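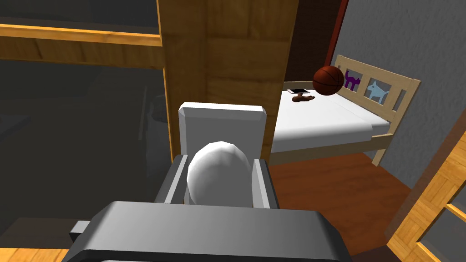 Styliani Alexiou
Responsable du service locataires, résidence Mela

Questions fréquentes - chambres meublées

Qui peut louer une chambre ?
Les étudiants, apprentis et salariés en mission. La durée minimale est de huit semaines.

Que comprend le loyer ?
L'eau, le chauffage et Internet. L'électricité est comprise jusqu'à 40 euros par mois - le surplus est facturé en fin de trimestre.

Le linge de lit est-il fourni ?
Non. Un kit draps et couette peut être commandé à l'accueil.

Puis-je déplacer les meubles ?
Oui, à condition de ne rien percer et de remettre la chambre en état avant l'état des lieux de sortie.

Quand puis-je arriver ?
Tous les jours sauf le dimanche, de 9 h à 18 h. En dehors de ces horaires, écrivez à Wellington Aguiar pour obtenir un code.

Comment donner congé ?
Par courrier recommandé, un mois à l'avance. Le dépôt de garantie est rendu par virement.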